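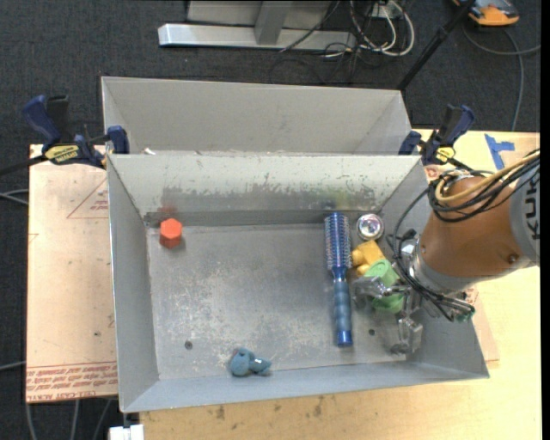 Front bin, June, mid-sort. Hairbrush on the right, hexagon sulking in the far left corner.

Entry for the small-stuff bin. Started 4 p.m., which was optimistic.

The job is to get the loose odds and ends into some kind of order before the shelves get relabeled. I had put this off since the Farquharson boxes came in, on the theory that small objects, left alone, will sort themselves. They have instead moved right. Most of what's in the front bin is bunched up at that end, with the orange-red hexagon block on its own in one corner and the little teal-blue figure over by the near wall, keeping its distance from everybody.

Things as they stand, for whoever picks this up:

The hexagon is easy. Flat top, six sides, goes with blocks. It throws a reddish reflection on the bin wall, and I reached for the reflection first. Writing that down so that I am not the only one who knows it can be done.

The teal-blue figure I can't name. Round body, narrower bit sticking out to one side. On Monday-morning brain it would be a whale and on any other brain it's a duck lying down. The old Bosar list has a line that says "sea creature (?)" and I suspect this is the item, and I suspect I wrote the question mark. Filed under animals, toy, unresolved.

The hairbrush is the problem child. It's the round kind, pale bristles all the way around the barrel, blue handle with a ribbed middle and a dark blue cap on the end. Our categories are toys, blocks, kitchen, hardware and other. I do not want to open a grooming category for one brush, because the last time we opened a category for one object it was "seasonal" and we are still finding things in it. On the other hand, "other" is now bigger than kitchen and hardware put together. Left it in the bin while I think.

Round shiny metal thing with the rings, by the far wall next to the bristles. Could be a lid, could be the bottom of something. Hardware if it's heavy, kitchen if it isn't. Needs to go on the scale. The scale needs batteries. The batteries are, according to the sheet, in "other."

Yellow-orange toy piece with knobs down one side: toys, and no argument. It looks like it ought to fit onto something else, so before it gets a label somebody should go through the Braltow tub and see if its better half is in there. The Braltow tub is the one with no lid, under the bench, behind the tub with two lids.

Light green curly one, lower right: toys, provisionally. I had it down as a vegetable for a while. It has a curled part on top and another rounded part underneath, and if you want it to be a vegetable it will let you.

Sheet status. The master list stands at 3,086 lines, a fair number of which are the same spoon. Merged 8 duplicates this afternoon and then found I had merged two things that were different, so call it a net gain and don't check too closely. Both entries are restored, flagged in yellow. Yellow also means "missing," as of last month. We should fix that.

Labels. The Pridetgate label stock is thicker than the old kind and won't stay on anything curved. It peeled off a cup handle while I was still smoothing it down. Fine on flat faces. For round things I'm going back to tie-on tags until the roll is used up, and at the present rate the roll will outlive the shelves.

Also:
— small white scrap sitting by the join between the two bins. Probably paper. If it's a label, it belongs to something, and I'd rather not know what.
— floor of the front bin is scuffed enough that small dark pieces will be hard to spot on it. Worth a liner. I have asked for a liner before; see the entry about the liner.
— back bin is for finished items only. Please don't park mugs in it.

Stopped about 5. Still open: brush, shiny round thing, the whale or duck. Bring batteries.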